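27 February 2018
Florby arm, folding task, student project

Arrived at the lab a little after lunch. The arm was still in the position where we left it, but the controller had lost the home offset again, so the first half hour went to homing. I did it two times, because the first time joint four stopped at a strange angle and I did not trust it. After the second homing the numbers agreed with the sheet on the cabinet door. Whoever starts the arm next, please compare with the sheet before you run any script.

The plan for today was only the grasp. The full fold is for later, and I think we lost time in November by trying to do both at once. The sequence is now: go to the hover height, open, lower, close, lift 30 mm, hold, put down. If the cloth stays in the fingers during the hold, we write it as a grasp. If it slides but does not fall, we write "slide" in the last column and not "yes". In the old table these are mixed and I could not separate them anymore.

Hover height is changed from 300 to 145 mm. At 300 the wrist camera sees more of the table, but the edge of the cloth becomes too few pixels and the edge detector jumps from one wrinkle to the other. With 145 it is calmer. The bad side is that a piece of clothing does not always fit in the view, and then the script takes the image border as a cloth edge. I put a margin in the mask, so edges that touch the border are ignored. It is a simple fix, maybe too simple. To be checked with the bigger items.

Speed: I left it at the Woltanstead settings. For the competition we must be faster, but I prefer to have first a grasp which I understand.

Problems, in the order as they came:

The gripper closes too early when the padding gives way. The script believes it touched the table, but the foam is soft and there are still some millimeters to go. On the hard plate at Whitelaw this did not happen, so the contact threshold from there is not good for us. I raised it in two steps. The second value is in the config with a comment. Do not copy it back to the other setup.

The color threshold was made for the blue towel and it finds red cloth badly. White stripes are the worst, because the mask breaks in two parts and the script chooses the bigger part, and then grasps in the middle of the item.
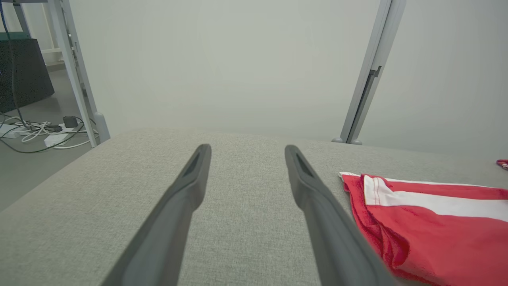 For the moment I join the parts when they are closer than a fixed distance. A better way is to separate the cloth from the table by the table color, which is gray and nearly does not change, and to not care what color the cloth has. This would also save us from making a new threshold for each item. I started to write it but it is not tested – the branch is called Ullance-mask and it does not run yet.

The log file stopped at line 886 and I do not know why. The disk is not full. I restarted the logger and it continued in a new file, so today has two files and they must be put together before somebody makes the plot.

For the report: we need one paragraph about why we grasp at the edge and not at the center. I have notes on paper, will type them.

To do next:
test the table color mask on the red and on the blue item
ask if we can get a second camera cable, the connector of this one is loose
repeat homing from cold start and write down the joint four value
put the two log files together

Arm is parked, brakes on, power off at the cabinet. Key is in the usual drawer.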